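Home | Shop Notes | Budget Sheets | Parts Swap | Contact

How to Budget for a Two-Arm Towel Folding Setup

I get asked for "the price of the arms" all the time, and I get it, that was my first question too! But the arms were the easy line on my sheet. The stuff around them is where my Grendumero budget went sideways, so let me walk you through the way I plan it now.

Step 1. Pick the job before you shop

Write down the biggest thing you'll ever ask the arms to hold. For us that's a towel pulled out long, one gripper at each end, and it eats up way more table than a folded one does.

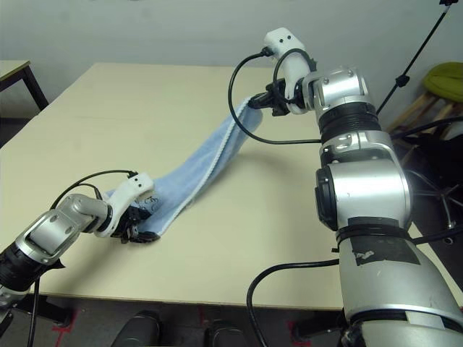

One towel, two grippers, and a good stretch of table.

Get a cheap tape measure out and act the whole job with your own two hands (yes, you'll feel silly). Then buy the table to fit that. I bought mine first and ended up paying Brumham $111 to haul the wrong one away.

Step 2. Price the grippers and cameras as their own line

Quotes love to bundle these. Ask for them split out! You want to know what one replacement finger costs, what one wrist camera costs, and how long each takes to ship. Usmani quoted me $896 for a spares kit and I nearly choked, then I went through it item by item and kept most of it. Cables go here too. Get extras, and get them long enough to loop freely when the elbow bends.

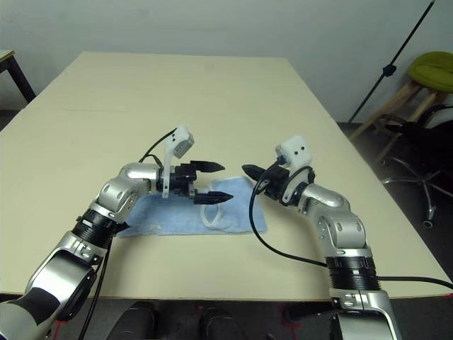
Step 3. Budget for the boring stuff

Floor tape, towels, stools, a spare stand or two. I set aside $50 for towels alone and I'd do it again. Buy them all in one color and one size to start with, then add the odd shapes once folding a plain one goes okay. Small soft items are worth a few bucks as well, like a loop or a strap you can set on top of the towel.
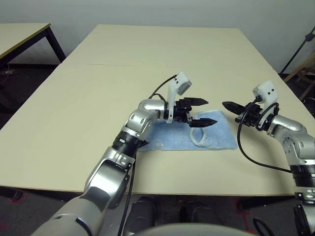
Leave room for your own time, too. I pencil in 4 weeks between delivery and the first day I'd let a visitor watch, and I put that on the sheet in dollars, same as the hardware. If you're renting from Flullumano, check when the rental clock starts. Mine started at the loading dock, and I spent a chunk of May paying for crates.

Contact | Copyright 2021 | Back to top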